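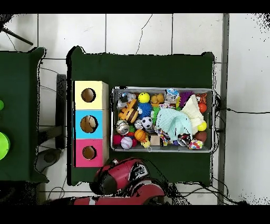 How often should the finger pads be cleaned on an arm that sorts mixed items out of a bin?

Every 60 hours of running, with a lint-free cloth and isopropyl alcohol, and again any time it starts dropping smooth objects.

Posted by pornthip_p, pinned from the old maintenance page. Replies below are newer than the pin.

gridlock_irja wrote:
60 hours is fine if you're picking boxed soap. My cell (Lindiveck arm, Drasto two-finger gripper) gets knitted stuff in the mix, and the pads grow a beard. I wipe at the start of each shift and find fluff every time. Fluffy pad meets plastic bottle, bottle leaves the conversation.

mayuree.t wrote:
Are you wiping or washing? A dry wipe just moves the beard to the other side.

gridlock_irja wrote:
Alcohol, per the pin. I'm uncultured but I can read.

decha_ph wrote:
I'll disagree with the pin. Alcohol that often dries out the soft pads. Mine went hard and shiny and I was replacing a pair every month, which Drasto was very happy about. Went to warm water with a drop of dish soap, let them dry off the arm, put them back. Same pair since October.

pornthip_p wrote:
Depends which pads. The gray ones don't mind alcohol. The clear ones do. I should have put that in the pin and will get to it as soon as I've finished everything else in my life.

mayuree.t wrote:
Which ones are "the clear ones" when they've all gone brown?

pornthip_p wrote:
The ones that feel like gum. If they feel like gum, soap and water.

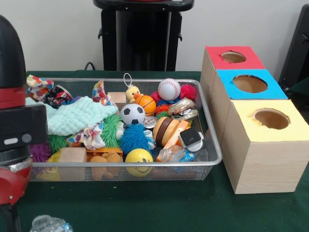 Basket at the arm side, boxes in a row on the right.

paweena_n wrote:
Different problem, same family. Picks are good but drops are off. The arm goes over to the boxes, lets go, and the ball lands on the rim and goes for a walk. The far box is worst, the near one is nearly always fine. I re-taught the drop points twice. Pads are clean, before anyone asks.

decha_ph wrote:
Are the boxes fastened to anything?

paweena_n wrote:
They are fastened by gravity.

decha_ph wrote:
Well then. Every near miss nudges a box, and the next one misses by a bit more. Put down a stop along the back and one side and push the row up against it before you start. Don't re-teach anything until you've done that or you'll be teaching it last night's mistake.

gridlock_irja wrote:
Not convinced. If only the far one is bad I'd look at the base bolts. A little play at the base is a lot of play at full reach. Put a hand on the arm with the power locked out and try to rock it. Mine had 4 bolts and 2 of them were decorative.

mayuree.t wrote:
Also the cloth. If the boxes and the basket are on a tablecloth, everything on it moves when anybody leans on the table. Griline sells a grippy mat for far too much money. Drawer liner from the supermarket is the same idea.

decha_ph wrote:
Drawer liner is not the same idea. It creeps. Clamp the cloth under the table edge or lose the cloth.

mayuree.t wrote:
Mine has been creeping so slowly I'll be retired before it reaches the edge.

paweena_n wrote:
OK, locked out and rocked it. There's a clunk. Base bolt nearest the wall took most of a turn. Also taped a strip of wood down behind the boxes. Ran it through lunch and 5 drops went wide, all at the far box. Better than this morning, when I stopped looking.

gridlock_irja wrote:
Clunk! Take the win. Re-teach the far drop point now, and raise the release height a touch if it's clipping the rim.

decha_ph wrote:
Lower it. From higher up the spiky balls bounce.

gridlock_irja wrote:
If it's clipping the rim you can't lower it, Decha.

decha_ph wrote:
Move it over, then lower it.

paweena_n wrote:
I'll try both and report whichever one makes me look better. Does anyone have the torque figure for the base bolts? The Echeverri manual covers the shipping crate in great detail and then sort of loses interest.

pornthip_p wrote:
It's on the sticker inside the controller door, lower left. Mark each bolt head with a paint pen once it's tight so you can see if it turns.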